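Getting a Desk File Holder to Work as a Bookshelf

My desk books lived in two piles for years, and whichever one I wanted was always at the bottom of the other pile. What finally sorted me out was a black plastic file organizer, the kind sold for folders and loose paper, pressed into service as a little bookshelf. It took me a few tries to get it right, so I've written the whole thing down for anyone with the same piles and the same short temper.

You'll want the organizer, a soft dry cloth, a pencil, and a cleared stretch of desk or table. A tablecloth is fine underneath, but smooth it out first so the rack sits level.

Step 1. Pick the books that earn a spot

Only the ones you open while you're working. I keep mostly engineering books within reach — mechanisms, mobile robots, that sort of thing — and the novels stay in the bedroom where they belong. My friend Vilmos Dudás, who ran the reading room at Stukumcombe for years, used to make a pencil tick inside the front cover every time he took a book down. After a month or two, anything without a tick went back to the big shelves. I've borrowed that habit and I recommend it, although you do have to remember the pencil.

Step 2. Wipe and check

Run the cloth along the top edges of the pages with the book held firmly shut, working away from the spine so the dust doesn't settle down into it. While you're there, look for loose sheets.
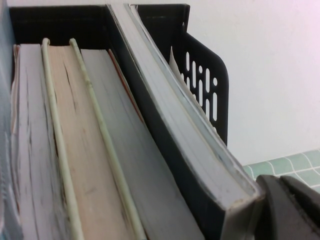
Loose sheets are the thing I'm strictest about now. I once lost a page of notes for an entire winter that way (it had slid down next to a dictionary, and I'd blamed everybody in the house). If a sheet belongs with a book, tuck it inside the cover. If it doesn't, put it in a folder, and please do it right then, while it's in your hand.

Scuffed corners aren't worth fussing over. A worn book that's sound in the binding can go in with the others.

Step 3. Load from one end

Set the organizer with its back toward the wall and start at whichever side you don't reach from. Put a thick, heavy book against the far side wall and work back toward yourself, standing each one up straight before you add the next. Spines face front! I know that sounds obvious, but I have loaded a rack backward at 7 in the morning and had to do it all over again.

Tall, thin books are the troublemakers. Give them a stout neighbor on each side, or they'll slump into the first gap they find.

Step 4. Test the fit

Pull one book from the middle with two fingers. It should come out without dragging its neighbors along, and the gap should stay open long enough for you to put it back. 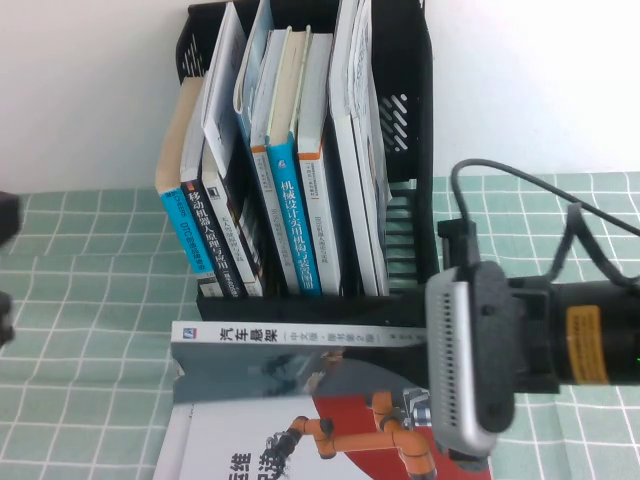
If you have to tug, take one book out and try again. If everything tips over, you've got room for another, or you can borrow a bookend from somewhere else in the house. A slight lean on a book or two won't hurt for an afternoon, but I straighten mine at the end of the day, usually while the kettle's on.

I leave whichever book I'm in the middle of lying flat in front, and it goes back upright when I've finished the chapter.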